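Robot Learning Seminar, Handout 6
Training in simulation, testing on the counter
Posted Oct 8, 2021

Before we start: if you missed the last session, grab the notes on behavior cloning first, or at least skim the two pages on compounding error. I'm going to lean on that idea pretty hard and I won't derive it again.

So, the question for this session. We have a policy that learned to pick things out of a sink by copying demonstrations. It looks great on the loss curve. How do we find out whether it can do the job?

What the loss doesn't tell you

The training loss says how closely the policy matches the demonstrator's next action, given a state the demonstrator visited. Once the policy is driving, it visits its own states. A tiny error at the start of the reach puts the wrist a little off, the next camera view looks a little different from anything in the data, and off we go. I've had two checkpoints with practically the same validation loss where one was fine and the other kept bumping into the rim of the sink (that was a fun afternoon).

The fix is boring: run the thing. We call these rollouts. You reset the scene, let the policy go until it succeeds or the clock runs out, and write down which. Do it enough times and you have a success rate. On a real arm that's slow and you spend the whole day putting cups back, so for this course we do it in Rilus, our kitchen simulator. It talks to the policy through a small package called Skunix, and you'll install both for the lab.

The task

We use one family of tasks all term, sink to rack. The robot gets a short instruction naming an object, and it has to move that object from the basin to the wire rack beside it. The kitchens vary from one scene to the next: stone pattern, cabinets, wall color, where the appliances go. Keep one of those kitchens in mind while you read the rest.
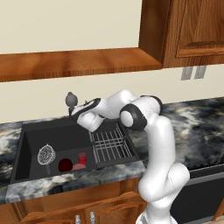 Figure 1. A sink-to-rack scene in simulation, with the arm reaching over the sink.

Two things about this setup matter for the method. First, look at how much of the sink area the arm itself hides from this viewpoint. You can't make out the gripper fingers at all! If your policy only gets this one view, it has to guess where the fingers are from the rest of the arm, and a policy that guesses will guess badly when it counts. In the lab you'll train one version with the outside view only and one with a wrist view added.

Second, the colors. There's a bright red cylinder in the basin, a very dark red round thing, and a pinkish-red one low down near the front. If the instruction says "red," which one do you mean? A person would probably ask. The policy won't ask, it'll pick something, and your scoring script had better know which object it was supposed to be. I like scenes with this kind of clash in them because they catch policies that have learned "go to the red blob" and nothing else.

How we score

A rollout counts as a success when the named object is resting on the rack and the gripper has let go. Both parts. Hovering over the rack with the object still in hand is a fail, and so is dropping it so that it rolls back into the basin. Each rollout gets 700 control steps. If the policy is still fiddling at step 700, that's a fail too, no matter how close it looked.

For each checkpoint we run 50 rollouts with fixed seeds, so everybody in the class faces the same starting layouts. Please don't change the seeds! If you do, your number can't be compared to anyone else's and I'll have to ask you to rerun.

A worked result

My baseline was trained on 395 demonstrations using the outside view only. Out of 50 rollouts it got 23, so a success rate of 46 percent. How much should you trust that? Treat each rollout as a coin flip with unknown bias. The standard error is the square root of p(1 - p)/n, so

sqrt(0.46 x 0.54 / 50) = 0.070

and a plain 95 percent interval goes from 32 percent to 60 percent. That's wide! If your version gets 26 out of 50, please don't write "beats the baseline" in your report. Write down both counts, give both intervals, and say you can't tell them apart yet. Since the seeds are shared you can do better with a paired comparison: list the seeds where exactly one of the two policies succeeded and look at how lopsided that list is. We'll do this by hand in class once so it sticks.

Then there are the failures, which I find more interesting than the rate. Sort yours into these bins:

Wrong object
Right object, missed grasp
Grasped, then dropped on the way
Reached the rack, never released
Ran out of steps before touching anything

Watch the videos for this. Every failed one, all the way through. I know it's tedious, and I still learn more from it than from any plot I make.

Does it carry over to a real kitchen?

Maybe, and we'll spend all of the November block on that. The short version is that we mostly want the ranking to carry over. If policy A beats policy B in simulation, we hope it does on the real arm too, even when both numbers drop. Rendered light and simulated contact are both a bit too polite, and thin metal rods are a well-known pain for contact solvers, so be suspicious of anything that happens right at the rack.

For next time

Read the Dissanayake notes on paired tests (course page, under Readings). Install Rilus and Skunix and run the baseline checkpoint on the first scene set, which is called Vovivbridge in the menu. Bring your success count, your failure bins, and one video you can't explain.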